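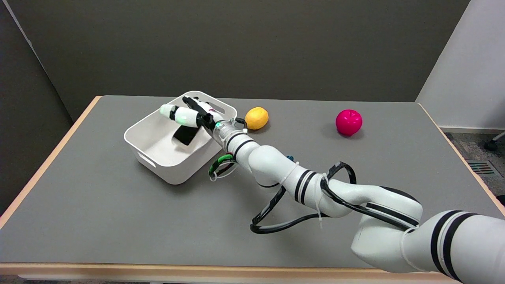

Fórum Ninix > Automação > Geral
Tópico: Já dá para deixar tarefa de casa ou de oficina com uma máquina?

barta_torno escreveu em 9 de setembro de 2021:
Tenho uma oficina pequena, fazemos peças para bombas. No fim do turno alguém separa parafusos e buchas em caixas, e perde quase uma hora nisso. O pessoal da Plevel me ofereceu um braço com mão de vários dedos e jurou que ele guarda qualquer coisa em qualquer caixa. Alguém aqui já viu isso funcionando fora de vídeo de vendedor?

Clem Hapeta escreveu:
Depende do "qualquer coisa". Peça sempre igual, vindo sempre na mesma posição, se faz há décadas e nem precisa de dedos, uma ventosa resolve. Peça misturada em cima da bancada é outra conversa.

lu_marcenaria escreveu:
Em casa então, esquece. Meu aspirador robô custou caro e prende na franja do tapete toda semana. Guardar fruta na fruteira minha filha de quatro anos faz.

Babak Jalali escreveu:
Discordo um pouco da lu. Trabalho com isso na Ikska. Guardar objeto solto em caixa é justamente a tarefa que mais avançou. Em abril fizemos 300 tentativas com frutas e peças plásticas e a maioria deu certo. O que derruba o resultado é objeto encostado na parede da caixa, ou um em cima do outro.

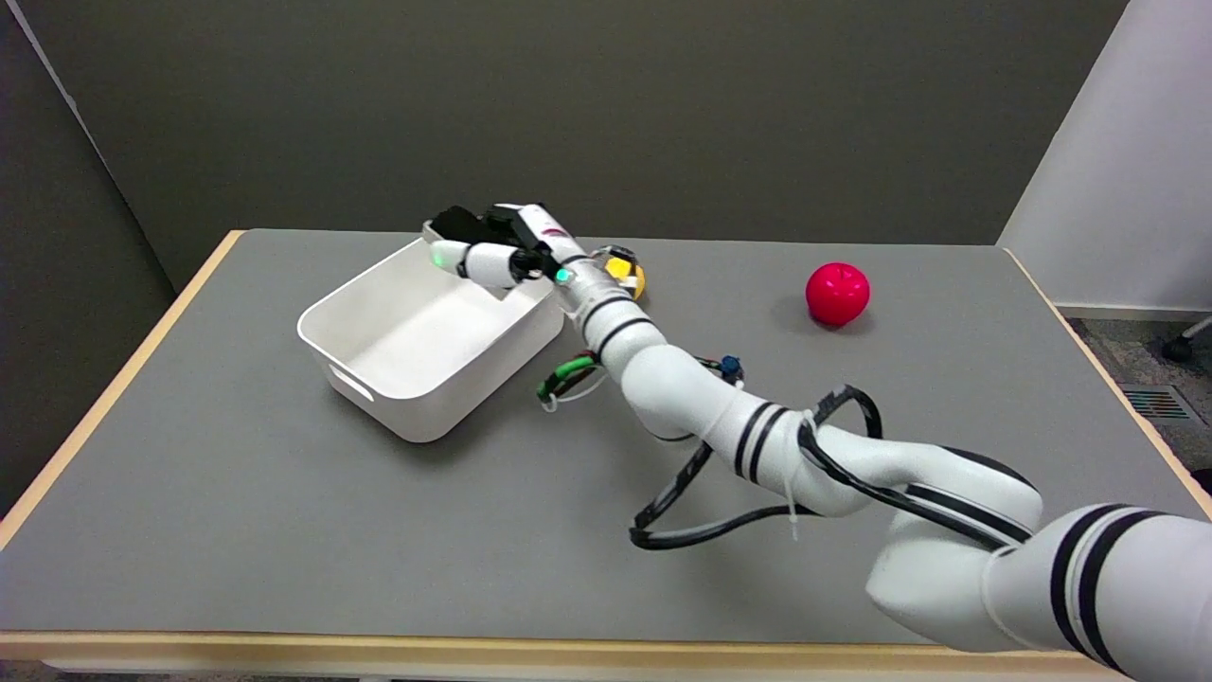 Mão sobre a borda da caixa, que está vazia. A maçã está à direita na mesa.

barta_torno escreveu:
Babak, e quanto tempo leva cada objeto?

Babak Jalali escreveu:
12 segundos na média, contando a volta do braço. Uma pessoa faz em dois.

lu_marcenaria escreveu:
Pois é. Com duas frutas e uma caixa na mesa, até eu programo. Quero ver com a pia cheia.

Clem Hapeta escreveu:
Mas ele não falou em pia, lu. A pergunta era de oficina também. 12 segundos de madrugada, sem ninguém esperando, pode servir. Eu me preocuparia mais com os cabos por fora do braço. Em oficina com cavaco isso enrosca no primeiro mês.

Babak Jalali escreveu:
Concordo com o Clem nos cabos. Para oficina eu poria capa no braço inteiro.

barta_torno escreveu:
Fiz a conta aqui. São mais de 557 peças por turno. A 12 segundos cada uma, dá quase duas horas de braço. Cabe na noite, mas se ele errar e travar, chego de manhã com tudo no chão.

Clem Hapeta escreveu:
Pede para a Plevel fazer o teste com as suas peças, na sua bancada, uma noite inteira. Se não toparem, você já tem a resposta.

barta_torno escreveu:
Vou pedir. Se vierem, conto aqui como foi.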